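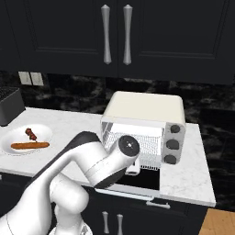
Toaster oven results are in

The manipulation group at Trillodstead has finished its first full round of kitchen tests in simulation, and the toaster oven task gave the team the most to talk about.

Adwoa Atinga and Sérgio Figueiredo wanted to know if an arm trained on one kitchen could work in kitchens it had never seen. They collected 60 demonstrations by hand in a single simulated room, then used software called Urkow to make new versions of each one with different counters, cabinets, food and oven positions. That gave them 3354 usable runs. Runs where the gripper hit the oven door or the rack were thrown out.

The policy trained on the full set was tested 100 times in new kitchens. It put the food on the rack in 71 of them. The policy trained only on the hand-collected runs managed 18.

Most of the failures came at the mouth of the oven. The open door takes up the space where the arm would like to bring its elbow down, and the policy often came in too low. Sausages gave less trouble than skewers – the skewers tended to turn in the grip and catch on the side wall.

Figueiredo is now adding 6 more appliances, starting with a microwave. Tests on a real arm are planned for April. The write-up is on the group's shared drive, and Atinga is happy to take questions by email.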